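Last updated: Friday, August 30, 2019
By the Features Desk
Filed under: Faith & Politics, Foreign Affairs

Two churches, one border, and a letter that will not go away

Sunday morning at Grakthorpe Community Chapel and the parking lot is full before nine. Flags by the door. A table of prayer cards, a coffee urn, a clipboard for the fall trip. The trip is the problem.

For years the chapel has sent a busload of members to the Holy Land every other fall. The old sites, the lake, the walls, a lot of singing on the bus. Good trips, by all accounts. Then in July a letter came from Hijazi, a small Christian parish on the hill road the bus always takes. The bus goes by, the letter said. It has never stopped.

Polite letter. Two pages, handwritten, copied and passed around until the copies were gray. The parish asked for one afternoon. Lunch, a service, a talk about permits and the road and why its young families keep leaving. Nothing about embassies. Nothing about Washington, which is what most people in the chapel wanted to talk about.

Some members said yes at once. Others heard politics in it. A pilgrimage is for prayer, one man told the meeting, and he did not want to be lectured over lunch. A woman near the back said she'd been on the trip twice and could not name one Christian who lived there, and that this had started to bother her. The meeting ran past ten.

The vote came a week later. Almost 49 people stayed for it, a big crowd for a weeknight, and it split so close the elders put the whole thing off until after Labor Day.

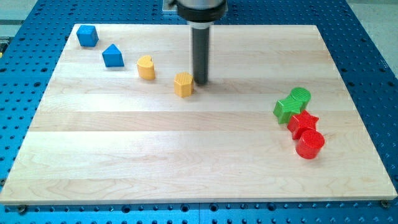 American churches have argued about this land for as long as anyone in these pews can remember, and most of the argument is about prophecy. Who gets the city, and when, and what it means for the rest of us. The people who live there tend to come in second. Members talk about borders like they were blocks to be set out on a board, the yellow hexagon over here, the other colors in a couple of loose bunches, and somebody's hand coming down from above to fix it all. Easy to do from four thousand miles off or more. Harder at a lunch table.

Over at Endeck, the next town along, a sister church tried it the other way. They dropped two days of sites and spent them with local congregations, some Arab, some Messianic Jewish, one that was mostly nurses from the Philippines. Four families quit over the change. Four others joined, mostly younger, and one couple went back on there own money the next spring.

Their pastor does not call it a success. He says people came home with less to say, and that his Wednesday group went quiet for a while. Giving dropped and then came back. He still preaches on Israel, still prays for Jerusalem, and he still gets mail from both sides telling him he's sold out to the other one.

Back in Grakthorpe the trip is being booked through Zunero, a travel outfit that handles church groups and would rather have an answer soon. The bus can stop, it says. The lunch can be added. The hotel near the lake needs a final head count either way, and the deposit isn't refundable.

So the clipboard stays out on the table by the coffee. There are two sheets on it now, same trip, same dates, one with the stop and one without. People read both and most of them dont sign. A few have put their names on each, then crossed one out, then written it back in.

The parish has had a reply, a short one. It says the chapel is praying about it. The answer from the hill road came inside a week – they are praying too, and could somebody please say how many for lunch.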